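Speaker notes: A garden you have to be rowed to
Vutdale Travel Evening

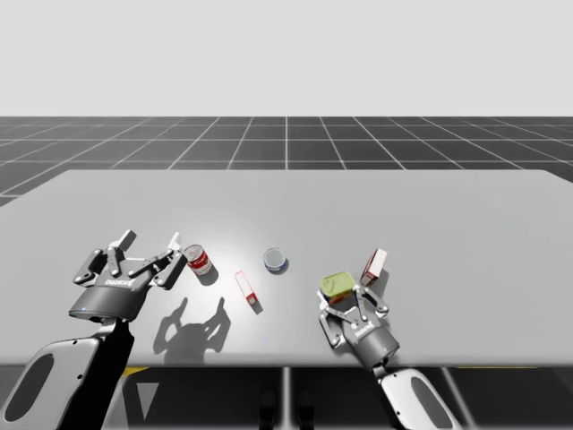 Start with the boat. People like a boat. The only public way into Derkach is by water from Vudine, a crossing long enough to regret your hat and too short to finish a sandwich. Pause for anyone who has done it.

Then the history, quickly. The garden began as a rock collection. The Fereck family had more cliff than money and a steady supply of sons with nothing to do, so the sons carried soil up in baskets and the mother planted camellias. She was told they would die. There are now 300 of them, some the size of a bus shelter, and they drop their flowers on your head without warning.

Figures for those who want them: 1,620 steps if you take every path, and 3,000 kinds of plant according to the leaflet. I have asked who checked. The lady at the gate said it was a very old leaflet.

When to go. The camellias open in December if the winter is kind and carry on into spring. Everyone else goes in summer for the roses, queues for the boat, queues for the tea and comes home saying how peaceful it was. Say this gently, half the room will have been in summer.

(Drink of water. Last time I forgot and croaked through the ferns.)

The ferns. Zlata Nechyporuk has been head gardener long enough to be rude about them. She calls the lower gully "the salad". It's my favourite part: dark, dripping, with a stream you hear well before you find it. Read out her line about visitors who ask where the flowers are while standing on a violet.

Practical matters, as somebody will ask anyway:
Boats go on the hour, and the last one back does not wait. I have tested this.
Two people can share one garden ticket if one of them is under five. I have not tested this.
Proper shoes. The steps were cut by bored young men and no 2 are the same height.
The café does soup. It is always the same soup.

If time is short, drop the Fereck sons and keep the soup.

Finish on the top terrace, looking back over the water to Vudine, which looks far handsomer from there than it does from the car park. Mention that the bench faces the wrong way and that Zlata refuses to move it. Then lights up, questions, and the raffle.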